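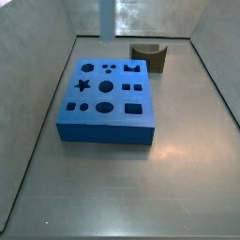 Blue foam block with cutouts. The arch piece stands behind it.

The Scale at Honum

Florencia Aravena had the key to the scale house on a string around her neck, and at six in the morning she let herself in and swept the dead moths off the desk. It was September and the moths came every night to the lamp over the door. She had asked the co-op to change the bulb for a yellow one. They had sent her a box of pencils.

The scale was a steel plate set into the road outside her window. Trucks drove onto it full and she wrote down a number. They drove up to the rice mill, unloaded, came back down and drove onto it again, and she wrote down the second number and took one from the other. The farmer got a slip with the difference and the mill got the carbon. She had done this for eleven harvests. Before that the job belonged to a man named Nipon Chuensuk, who still lived across the road and still came over most days to see if she was doing it right.

The first truck that morning was Châu Lã's. It was the small green one with the door tied shut. He stopped on the plate and turned off the engine without being told, and she waited for the needle to settle.

"How's your mother?" she said through the window.

"She's up. She ate."

She wrote the number and waved him on. He was gone for a long time because there was only one man unloading at that hour. She drank her coffee and watched the fog come off the canal. When the truck came back down, empty, she weighed it, did the subtraction, and did it again on the back of an envelope.

"1,259," she said.

Châu had come up to the window for his slip. He was twenty-four and had his father's long jaw. He looked at the paper and didn't take it.

"It's more than that," he said.

"That's what it says."

"I filled it the same as last year. It's the same truck and the same boards on the side. Last year I never had under fourteen hundred."

"Rice was wetter last year."

"Not by that much."

She held the slip out until he took it. He folded it and put it in his shirt pocket and stood there a little longer. Then he got in on the passenger side, slid across, and drove off toward Sầm, where his fields were.

Nipon came over at nine with his chair. He brought his own because he said the one in the scale house was bad for the back. He set it in the shade and looked at the plate.

"The Lã boy wasn't happy," he said.

"You were listening?"

"I was watering my peppers. What did he say?"

She told him. He rubbed his knee and didn't answer for a while. Two trucks went up and one came down. A boy on a bicycle rode across the plate to see the needle move, as boys always did, and Nipon shouted at him, as he always did.

"When was it last checked?" he asked.

"The spring. A man came from Warero with the iron weights."

"Did he check the corners?"

"He put them in the middle."

"All of them in the middle," Nipon said. "Well."

He explained it to her, though she knew most of it. The plate rested on four points. If one of them got dirt under it, or the bolt worked loose, the scale would read true in the middle and wrong toward that corner. A long truck covered all four and the mistake got spread out. A short truck, stopped too far forward, would put nearly everything on the front two.

"Châu always stops too far forward," Florencia said.

"So did his father."

She thought about it through the next four trucks. She could call the office in Warero and they would send the man again, after the harvest, and he would put the weights in the middle. Or she could close the road for half an hour and have a look herself. She had never closed the road. There were three trucks waiting already, and the driver of the first was Nhàn Đồng, who managed the mill's own fields and didn't like to wait for anything.

At ten she put the chain across.

Nhàn Đồng got down from her cab. She was a tall woman in rubber boots and she walked up to the window with her gloves in one hand.

"What's this?"

"I need to look at a corner."

"Look at it tonight."

"I'd like to look at it now."

"I've got seed rice on there that has to be in the dryer by noon."

"Then I'll be quick," Florencia said, and went around the back for the pry bar.

It took both of them to lift the cover, in the end, her and Nhàn Đồng, because Nipon couldn't bend that far and the drivers behind were standing on their running boards to get a better view. Under the cover was a square hole lined with brick. It smelled like the canal. Florencia lay on her stomach and put her arm in up to the shoulder.

The front left was fine. The front right had a nest in it. She couldn't tell what kind of animal had made it. There was rice straw and feed sack and a good deal of mud packed hard around the foot of the lever, and when she pushed on the lever it moved a little way and stopped.

"There it is," said Nipon, who couldn't see anything from where he was.

She dug it out with a spoon from her lunch. Nhàn Đồng held the flashlight and looked at her watch only once. When the lever swung free they put the cover back, and Nhàn Đồng drove her truck on, and Florencia asked her to stop first at the back, then in the middle, then at the front. The needle went to the same place all three times.

"So it was reading light," said Nhàn Đồng.

"At that corner."

"For how long?"

"I don't know."

Nhàn Đồng pulled her gloves on. "The mill's not going to pay twice," she said. "I'm only telling you what they'll tell you."

"I know."

"I'm not saying it's right."

She drove up the hill. Florencia took the chain down and weighed the others. They were all long trucks.

At noon she ate her lunch without the spoon. It was soup, and she drank it from the jar. Then she took the carbons out of the drawer and began to go through them, back to the spring, setting aside the short trucks. It was a smaller pile than she had feared. Most of the farmers around Sầm had gone in together on bigger trucks, or hired the one from Clivis with the double axle. There was Châu Lã, and an old couple who brought beans, and a man who had come through one time with scrap iron for the foundry and would never be found.

The bean couple's slip said 662. She looked at it for some time. There was no way to know what it should have said. It might have been right, if they had stopped in the middle.

"You can't fix that one," Nipon said. He had moved his chair inside, out of the sun.

"I could write to them."

"And say what?"

"That it might have been more."

"They'd be sorry to hear it."

She put the slip back in the drawer, then took it out again and pinned it to the wall by the phone.

Châu came back at four with his second load. He stopped too far forward. She leaned out and told him to back up a little, and he did, and the needle settled, and she wrote it down. She asked him to pull ahead to where he had been before. He looked at her but did it. The needle stayed where it was.

When he came down empty she had both figures ready. His second load was 185 kilos over the first.

"Did you fill it any higher?" she asked.

"No. It's the same boards."

"There was a nest under the corner. I cleaned it out." She had written it all on a sheet of co-op paper, with the time and what she'd found, and signed it, and had Nipon sign it under her. "Take that to the office with this morning's slip. They'll say no. Then take it to the meeting and ask there."

He read it slowly, all the way down.

"They could fire you for this," he said.

"They could. They'd have to find somebody else who wants to get up at five."

He put the sheet in his shirt pocket with the other. He got in through the passenger side, and then he got out again and came back to the window.

"My mother says come and eat," he said. "When it's over. After the harvest."

"Tell her I will."

He drove off. Nipon picked up his chair and carried it across the road, stopping once to rest. Florencia weighed the last truck at half past six, locked the drawer, and turned on the lamp over the door. The first moths were at it before she had the key back around her neck.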